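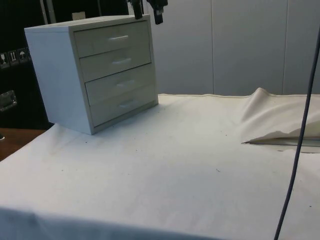
Bożena Śliwiński wrote in to ask how anyone keeps a little set of drawers from turning into four junk drawers stacked on top of each other, and whether it's worth having one at all. Hers sits on the sewing table, she says, and she opens every drawer at least twice before she finds the seam ripper.

Bożena, I have been there! I've had small white drawer units on one surface or another for years (desk, craft table, and for one bad winter the bathroom shelf), and I love them, but they need a bit of bossing around.

Start by emptying the whole thing onto a cloth. A plain white tablecloth or an old sheet is best, as pins and tiny screws show up on it and don't roll off onto the floor. The last time I did mine I found 111 buttons, which I know because I counted them into an envelope, and not one matched a shirt I own.

Then give each drawer one job and stick to it. Mine go like this:

Top: what I grab every day. Scissors, tape, a pen that works.
Second: thread and needles.
Third: small hardware. Picture hooks, felt pads, spare screws in a pill box.
Bottom: anything heavy.

That last one matters more than you'd think. I used to keep my fabric weights up top and the whole unit would tip toward me when I pulled the drawer out. Heavy goes low, and I only open one drawer at a time now.

Labels! With plain fronts and four handles all alike, you will not remember. I don't like stickers on the front, so I put a strip of masking tape along the top edge of each drawer side, where I see it as soon as it slides open. If you want yours on the front, use painter's tape for a month first. You'll change your mind about something, everybody does.

For drawers that stick, take them out and rub a candle stub along the bottom edges and the runners. Wipe off the crumbs, slide it in and out a few times, done. Don't use cooking oil. I did once, and it went gummy and collected every bit of lint in the house.

White gets grubby around the handles first. Warm water, a drop of dish soap, a soft cloth wrung out hard, then dry it right away. Skip the scrubby side of the sponge on a matte finish or you'll end up with shiny patches that never go away (ask me about the bathroom one).

If it slides around on a tablecloth, cut a piece of rubbery shelf liner a little smaller than the base and tuck it underneath. I also turn mine at an angle so the drawers open toward my good hand and I'm not reaching across my work.

I go through the whole thing every April, and the third drawer is always the worst. Bożena, let me know what you find in yours, and if it's buttons, please don't send them to me.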